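Skesham Bottle Handling Set: Data Card

Release date: 2023-10-28
Maintainer: Wandley Manipulation Group
Contact for corrections: Kiyoshi Shimada

1. Purpose

The Skesham set was prepared to compare two gripper controllers on a single handling task in simulation. The task is the transfer of brown bottles between a tray and a red crate by a table-mounted arm. The arm, gripper, room and bottles are the same for both controllers. Only the closing behavior of the fingers and the final part of the approach differ.

The first controller, Clanilitz, closes at a fixed speed and stops at a set force. The second, Kaneko, slows down as the finger pads near the glass and adjusts the force after contact. Both receive the same target pose from the planner.

2. Contents

The set contains 2,123 simulated episodes. Of these, 1,992 passed the consistency check described in Section 5 and are recommended for comparison work. The remaining episodes are included in a separate folder and carry a reason code.

Each episode provides:

Joint positions and velocities for the arm
Finger opening and commanded force
Object poses for the bottles, tray and crate
Rendered views from a room camera and a wrist camera
Controller name and software version

3. Camera views

The wrist camera looks along the fingers toward the object. It is the better source for judging how well the pads are centered on a bottle neck, and users who study grasp alignment should begin with it. Depth values are stored for this view and are not stored for the room camera.

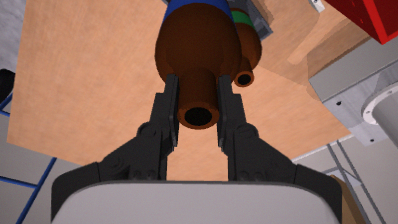 Can the wrist view be used without the room view?

For grasp alignment it can, and the baseline scores in Section 6 were produced in that way. Work on path planning or on collisions with the crate needs the room view, as the wrist camera loses sight of the crate walls during much of the transfer.

Both views share one clock. Frames are written at the same simulation step, so no further alignment is necessary. Users who lower the frame rate should do so for both views together.

4. Scene and setup

The arm is fixed to the table on a square base, with the crate and tray on the side of the table it reaches toward. Bottles are told apart by the color of their label bands, and the color name is used as the object identifier in every pose file. Lighting is constant within an episode. Small changes in tray angle are drawn at the start of each episode from a list supplied with the set, and the same list is used for both controllers.
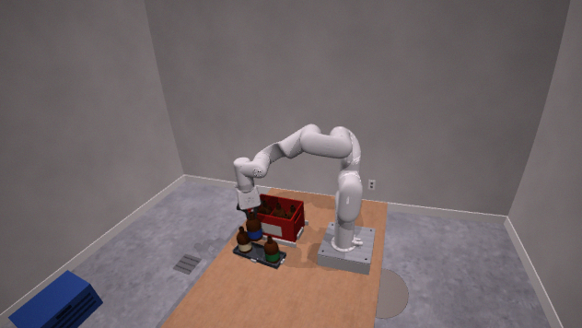 Shigeru Sakai wrote after the January preview that a fixed base position favors Clanilitz. In his view, a slower closing motion gains little when the arm always reaches the tray from the same side, and he asked that a later release move the base as well as the tray.

The maintainers accept this point. Moving the base was left out of the present release because it would have required a second set of planner settings, and differences between planners would then have been mixed with differences between controllers. Results should be read as applying to the layout supplied — no claim is made for other layouts.

5. Consistency check

An episode passes when three conditions are met. The recorded finger opening must agree with the commanded opening within the stated tolerance, no object may pass through another, and all files must cover the same steps. The check was run by script and then repeated on a second machine. It does not consider whether the bottle was placed correctly. Failed placements are therefore present in the recommended part of the set, and they should be kept when success rates are calculated.

Episodes end after 2,000 simulation steps or when the placement test is met, whichever comes first.

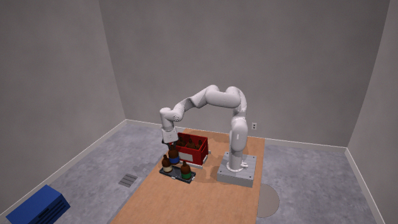

6. Baseline scores

Scores are reported separately for grasp, lift and placement. A grasp counts when both pads remain in contact for 5 consecutive steps. Lift and placement are defined in the scoring script, which should be used without changes when results are compared with ours. The score table is kept with the script and is updated whenever an error is corrected.

7. Known limits

Glass is modeled as a rigid body with a single friction value. Liquid inside the bottles is not modeled. Finger pads do not wear or deform, and contact forces should not be taken as a guide to forces on physical hardware.

Corrections should state the episode number and the software version.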